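Preparing a Home for a Foster Cat
Foltora Animal Care, Foster Program Handbook, Part 2

Foster homes are asked to complete these steps before a cat is released to them. Questions may be sent to Dalia Mahrous, foster coordinator, at extension 2124.

1. Choose one room. A spare bedroom or bathroom with a door that closes is suitable. Block gaps behind appliances and remove string, hair ties and houseplants.

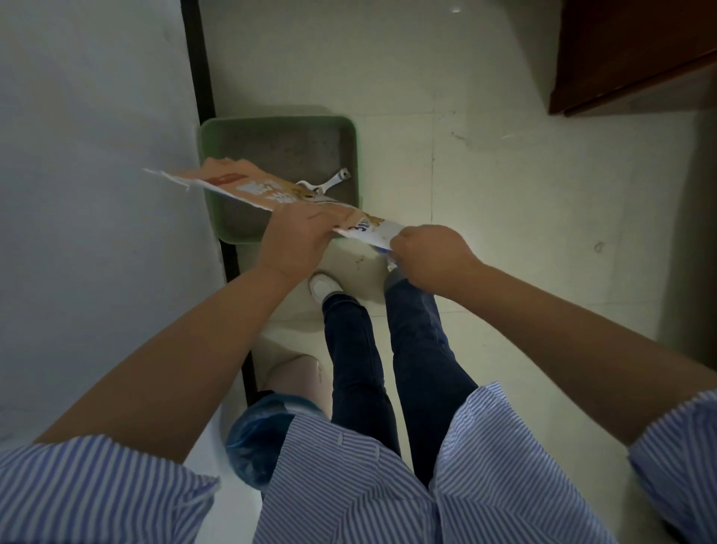

2. Set out supplies. Food and water belong on the side of the room farthest from the litter. A shallow tray is preferred for older cats and for those recovering from surgery. It may stand directly on a tiled floor against the wall, as the green one does, with a scoop kept close at hand. Keep the room at 67 degrees or warmer.

3. Allow the cat to settle. Place the open carrier in a quiet corner and leave the room for 60 minutes. Do not reach into the carrier.
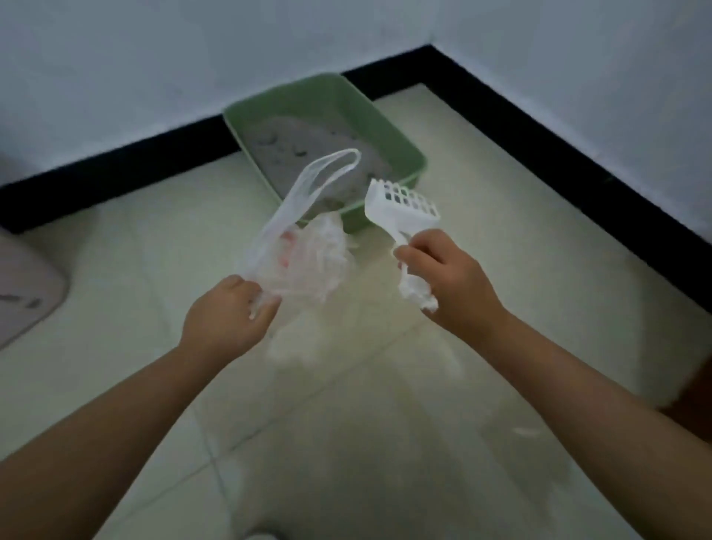

4. Begin short visits the same evening. Sit on the floor, speak quietly and let the cat approach. Resident pets must remain outside for the first week.

5. Keep the daily record. Note meals, weight and any change in behavior on the Trilis sheet supplied with the cat.

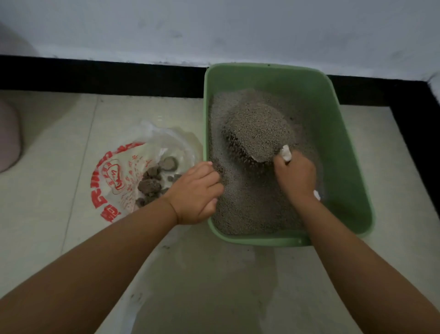 6. Report concerns promptly. A cat that has not eaten for a full day must be seen at the Shawky Street clinic - please call before traveling. Foster homes may not give medicine without approval from clinic staff.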